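Products > Hand-held grippers > Skotent two-jaw

Skotent hand-held gripper, pair

Hemero product desk, September

The Skotent is a hand-held, two-jaw gripper for recording manual tasks at a table. The operator holds one unit in each hand and carries out the task with the jaws. The record is then used to train a robot arm fitted with the same jaw geometry. It is sold as a pair, with pads, cables and a carry case.

The jaws close in parallel on a pivoted linkage. Pads are ridged and can be changed without removing the arms. Narrow stock is the usual difficulty with parallel jaws, so our bench task uses wooden chopsticks, picked from a checked cloth and placed upright in a divided holder. A single stick is gripped across its sides, with the tip left clear above the jaws.
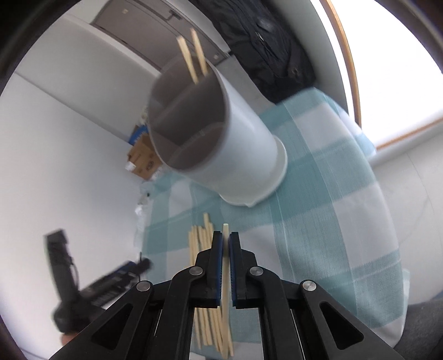

Jaw travel and pads

Full opening is 80 mm. Pads are 28 mm long and are supplied in one grade. Harnska soft pads fit the same seats and are sold separately; they wear faster on bare wood and are best kept for glass or thin plastic.

With the jaws open, the operator can line up on an upright object before closing. Clear plastic is worth including in any trial set, as edges and dividers are harder to pick out through it.
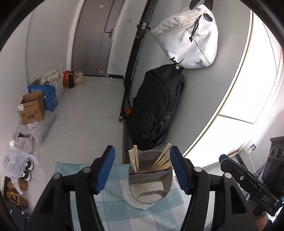

Photo: Hemero

Checked cloth is a useful test surface. It gives the tracking software plenty of corners to follow, though a cloth that slides during a take will spoil the position data. Clip it at the table edge. Plain white tables need the printed marker sheet included in the case.

Working as a pair

Both units share one clock over the cable link. Either may be set as the lead unit, and the other follows its start and stop. Storage is 2000 takes per unit at the default length. Files export in the Lorente format, or as plain video with a separate table of jaw positions.
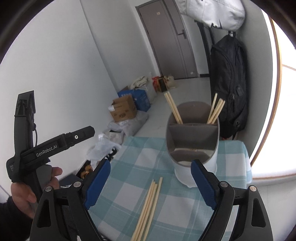 Chopstick task: sticks on the cloth and in the two-part holder.

Known limits

Sticks lying tight against each other are often picked up in twos. Spread them before the take. Strong window light at the side can wash out part of the view; a blind is enough in most rooms.

Warranty is 2 years, pads excluded.

Contact Hemero sales | © Hemero | Back to top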